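Ostura - Qui sommes-nous

Accueil > L'entreprise > Qui sommes-nous

Ostura est un laboratoire indépendant d'analyse des céréales, farines et produits de panification. La société réalise des essais physico-chimiques, rhéologiques et sensoriels pour le compte de meuniers, de boulangeries industrielles, de coopératives et d'organismes de restauration collective. Elle ne fabrique ni ne commercialise aucun produit alimentaire et ne détient aucune participation chez ses clients.

Historique

L'activité a débuté sous le nom d'Eder, bureau d'études spécialisé dans le contrôle des blés à la réception. Les premières prestations se limitaient à la teneur en eau, au poids spécifique et à l'indice de chute. Le rachat du fonds documentaire et des équipements de l'atelier Ejigu a permis d'ajouter le fournil d'essai, puis l'analyse sensorielle. Le nom Ostura a été adopté à cette occasion. La marque Eder subsiste pour les seules prestations de réception des grains en période de récolte.

L'effectif est de 40 salariés, répartis entre le laboratoire, le fournil, la métrologie et le service des rapports.

Domaines d'essai

Grains : teneur en eau, protéines, poids spécifique, impuretés, indice de chute, recherche de mycotoxines.

Farines : taux de cendres, granulométrie, amidon endommagé, absorption d'eau, comportement à l'alvéographe et au farinographe.

Pâtes : temps de pétrissage, stabilité, tolérance à la fermentation, collant de surface.

Produits finis : volume, masse, humidité de la mie, texture instrumentale, couleur de croûte, suivi du rassissement, évaluation sensorielle.

Le catalogue en vigueur comporte 259 références d'essai. Chaque référence précise la méthode appliquée, la quantité d'échantillon nécessaire, le délai et l'incertitude associée. Les méthodes internes sont signalées par un astérisque et leur dossier de validation est consultable sur demande écrite.

Analyse sensorielle

Les séances se tiennent dans une salle dédiée, séparée du fournil par un sas. Les produits sont présentés sous code, dans un ordre différent pour chaque dégustateur. La vaisselle utilisée en séance est blanche et sans décor ; elle est lavée avec un détergent non parfumé.
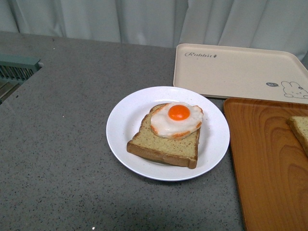
Le jury interne est recruté sur épreuves de reconnaissance des saveurs de base et de classement d'intensité. Sa performance est contrôlée par l'introduction de doublons dans les séries. Un dégustateur dont la répétabilité sort des limites admises est retiré des séances jusqu'à requalification. Les essais auprès de consommateurs sont traités séparément et ne donnent jamais lieu à un profil descriptif - les deux approches répondent à des questions distinctes et leurs résultats ne sont pas agrégés.

Pour les pains de mie et pains spéciaux, l'évaluation porte au choix du client sur le produit en l'état, sur le produit grillé ou sur les deux. Les conditions de grillage sont fixées au protocole avant le début de l'étude et ne peuvent être modifiées en cours de série.

Panification d'essai

Le fournil est équipé de deux lignes identiques, ce qui autorise la conduite en parallèle d'un témoin et d'un essai. L'eau de coulage est ajustée à partir de la température de la farine et du local. Les levures sont réceptionnées par lots et soumises à un contrôle de pouvoir fermentatif. Les recettes confiées par les clients restent leur propriété et sont archivées sous accès restreint.

La mesure de texture est effectuée sur tranches d'épaisseur constante, après exclusion des entames. L'aspect de la mie est coté d'après une grille portant sur la finesse des alvéoles, leur régularité, la couleur et la répartition des inclusions éventuelles.

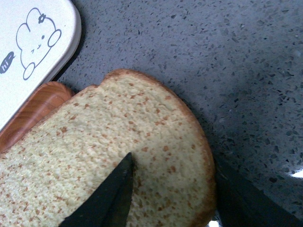

Tranche de pain à mie claire et fine, parsemée de petits éclats brun orangé.

Organisation et qualité

Le système de management distingue trois fonctions : production des résultats, vérification, autorisation de diffusion. Une même personne ne peut exercer les trois sur un même dossier. Les appareils soumis à étalonnage sont suivis par la cellule de métrologie, qui dispose d'un pouvoir de mise hors service immédiate. Le laboratoire participe à des essais interlaboratoires pour chacune de ses familles de méthodes - les écarts constatés font l'objet d'une analyse de causes jointe au dossier de la méthode concernée.

Les échantillons sont conservés 40 jours après l'envoi du rapport, sauf produits frais. Au-delà, ils sont détruits sans préavis. Toute contestation doit parvenir au laboratoire avant ce terme pour qu'un contre-essai sur le même échantillon soit possible.

Implantation

Le site principal regroupe l'ensemble des essais. Le dépôt de Clinton assure uniquement la collecte et le stockage tempéré des échantillons en transit ; aucune analyse n'y est pratiquée. La surface totale exploitée est de 2 000 m², fournil compris.

Réception des échantillons

Les envois sont acceptés jusqu'à 16 h. Tout colis arrivé après cette heure est enregistré le jour ouvré suivant. Le bordereau de demande doit être placé à l'extérieur de l'emballage primaire, sous pochette étanche. Les farines sont à expédier en sachet fermé, les pains en emballage rigide. Le fournil est arrêté en août pour maintenance ; les essais sur grains sont maintenus pendant cette période.

Les demandes de devis et de visite sont traitées par le service clients au moyen du formulaire de la rubrique Contact.

Nos prestations | Catalogue des essais | Bordereau de demande | Contact | Mentions légales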